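Subject: Re: [quinlan-owners] shelf paint, what did you all use?

sorry for the slow answer, been up to my ears in it since February. Replying to a couple of messages at once so bear with me.

> We have the same built-ins in the den, the ones that came with the
> Quinlan floor plan. Ours were brown and we want to go lighter. Did
> you sand all the way down or just scuff and prime? Also wondering
> what it cost you in the end, the guy from Culetti wanted 1,105
> just to do the one wall and that did not include the inside of
> the cabinets. And is the color more gray or more beige? Hard to
> tell from the chip.

OK so. Scuff and prime. Do not sand to bare wood, I tried that on one board and lost a whole evening. Two coats of primer, two of the Sorkeck satin. Wait overnight between coats even if the can says four hours. The can is wrong, or my basement is damp, one or the other. Stuff stuck to the first board I loaded up too soon and took little round bits of paint with it.

Cost -- your quote is close to mine, I got 1,055 from a different outfit and that was also without the inside. Did it myself for under 300, and 40 of that was brushes I could have skipped. Use a small foam roller on the flats and one decent angled brush for the corners. Thats all you need.

Color is in between, warm light gray in the daytime, more beige at night with the lamps on. My other half calls it oatmeal. The chip looks colder than it ends up on the shelf.

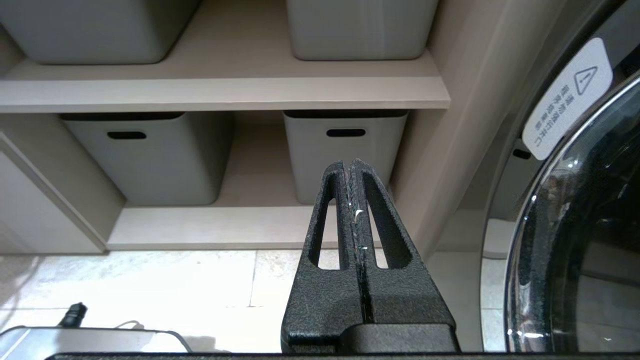
The built-ins, middle shelf on the left.

Couple other things before I forget:

The front edges take the most beating so give those a third coat. I skipped it on the bottom row and regret it.

Don't bother with the Forkura shelf liner somebody recomended here last year. Slides all over the place, and it curled up in the corners inside a month. Bare paint is fine if you let it cure. Felt dots under anything heavy.

If you take the doors off, number them and the hinges too. They look identical and they are not. Ask me how long it took to get the left one to close.

Whoever asked about the trim gap at the ceiling, that was a different thread but yes, paintable caulk, thin bead, wet finger. Do it after primer so you can see where the gap is.

I still have most of a quart left over if anybody on our side of the street wants it for touch up. I'm home most days after 4 -- just knock, the bell is out again.

gotta run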